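Genon cell: setup and upkeep notes

README for whoever has the bench next

Hi! I'm Esther Rotich and I look after the Genon cell at our Plarkalville workshop. I wrote this because I kept getting the same messages about it, usually at dinner time, and because the old notes were spread over two notebooks and a whiteboard that got wiped in February. If you only need the data folder layout, skip to the end. If you're going to touch the arms, please read the whole thing (it's not long, I promise).

What the cell is

Two arms on one rail, one tabletop, three walls. We use it for desk-clutter tasks: cables, power strips, adapters, small stuff that has to be sorted or put away. The control software is called Ivier and it runs on the PC under the bench. Benkirane is the recorder that writes the episodes to disk. They start separately and they don't like being started in the wrong order, so Ivier first, wait for it to say ready, then Benkirane.

Starting up in the morning

Check the rail bolts by hand before you power anything. They creep. I go over them with the hex key every 200 episodes and there's nearly always one that takes a little turn. Then power the left arm, then the right, and let both go to their home pose with the table clear. I know it's annoying to move everything off and put it back on, but I've watched an arm drag an extension cord halfway to the floor during homing and I don't want to see it again!

After homing, run the tip check. It brings the two grippers in toward each other slowly over the middle of the table, and you look at how the tips line up. Sideways error is usually the wrist joint, height error is usually the base. Do it once on the bare table and once with the props laid out, at the height you'll be working at.
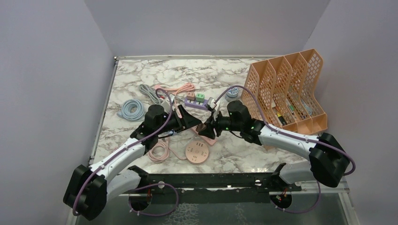
Why does the tip check pass in the morning and fail after lunch?

Nine times out of ten a base has shifted on the rail a little, so snug the bolts and run the check again before you change any numbers in Ivier. If it still fails, re-zero the wrist on the side that's off. Leave the other one alone, or you'll be chasing your tail until evening.

Cables on the arms

The purple cables run along the arms and need enough slack to let the wrist turn all the way both ways. Too tight and you get dropouts on the wrist. Too loose and the loop catches on things. I leave a loop hanging below each base and I like it that way, so please don't tidy it up with zip ties. If a wrist light goes out in the middle of a run, stop, power down that arm, and reseat the connector at the base end before you suspect anything fancier.

Grippers

Wipe the fingers with a dry cloth at the end of the day. Sticky tape rolls are a task item and they leave gunk behind. I open and close each gripper 10 times after cleaning and listen for clicking. A click means a finger screw is backing out. Spares are in the drawer marked Ivier, which makes no sense, I know, it's historical.

Data folder

One folder per session, up to 100 episodes in each, then start a new one. Benkirane gets slow past that and I haven't figured out why. Every folder has a notes.txt where you put your name, which arm was re-zeroed (if any) and anything weird. Please write the weird stuff down even if it seems small. The set closes at 1000 episodes, and I'd like the notes to be readable when we get there.

Known problems

Left arm hums at home pose. Harmless so far.
Ivier forgets the speed limit after a crash, so set it again by hand.
The thin metal strip at the back of the table lifts a bit when it's leaned on. Don't lean on it.

Questions go to me, Esther, before 6 pm if you can manage it. Spare key for the bench PC cabinet is with the front desk.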